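A Board Deserves a Tray
Dec 2, 2020

The Altevent workrooms in Birden assemble and inspect circuit boards in small lots, and the condition of the bench has long been treated there as a matter of personal habit. It is the view of this office that it should be treated as a matter of policy.

In November the Fitzgerald building passed 1,815 boards across its benches. Of these, 30 were set aside for marks on the underside or along the edges. The electrical work on them was sound. The damage came from handling: boards slid across a table, stacked on one another, or laid down on a stray clipping of wire.

The remedy costs little. Each board should have a tray, and each tray should hold one board. The table underneath should be a light color, so that a dropped screw or a bit of solder shows at once. Paperwork, cups and spare tools belong on the shelf behind.

Some supervisors object that trays slow the work. The Skirninness site heard the same complaint when it ordered 310 of them, and its own records put the added time at around 5 seconds a board. A board that must be inspected twice loses far more than that. 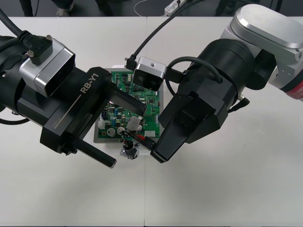

There is also the question of reach. A tray placed in the center of the table can be approached from either side, and the board does not have to be turned or lifted each time the work moves from one corner to another. Benches pushed against a wall give up this advantage, and those in the older rooms should be moved out when the floor is next repainted.

We recommend that the three sites adopt a common rule on trays and table surfaces before the next order of benches is placed. The choice of supplier may be left to each site.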